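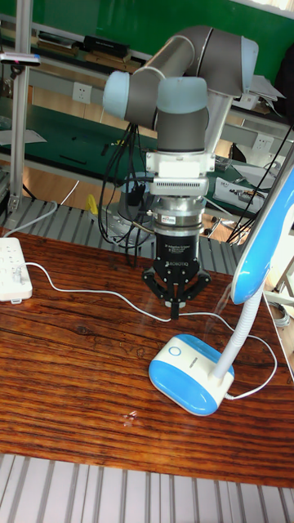

Teaching the arm to press a lamp button

This page is for new members of the Grito student robot club. In this exercise you teach the arm to go down to the desk lamp, press the round button on its base and come back up. Please read all the steps before you switch on anything.

1. Put the lamp on the right side of the table, with the button facing up. Plug it into the power strip on the left and lay the cord flat on the wood.

2. Move the arm by hand guiding to a point 250 mm above the table. Save this point as HOME.

3. Look at the cables on the wrist. They must hang free – turn the last joint slowly both ways and watch that they do not pull.

4. Set the force sensor to zero while the gripper touches nothing. Many teams forget this step and then the readings make no sense.

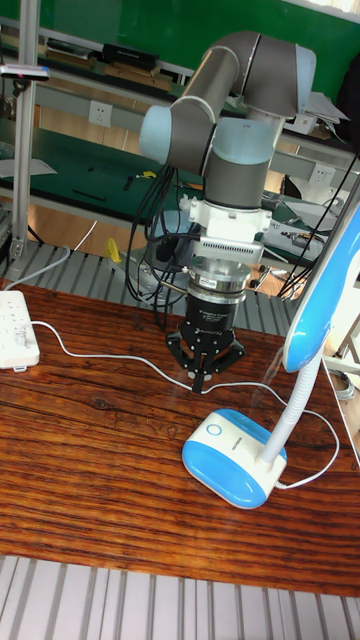

Gripper over the table, with the power strip to the left and the lamp to the right.

5. Choose which finger will press. Precious Yap wrote our first program with the middle finger, and we still use it. Save the point above the button as PRESS_START.

6. Go down at 2 mm per second. The program must stop when the force reaches the limit in your worksheet. Do not raise the limit without asking Judite Abreu.

7. Return to HOME on the same path. If the arm goes over the lamp neck, add one more point between.

Keep one hand near the emergency stop during the first runs. When your program works, save it in the Zirmont folder with your name and the month, for example "talavera_september". The log can hold almost 2000 lines, so delete your old tests before you leave.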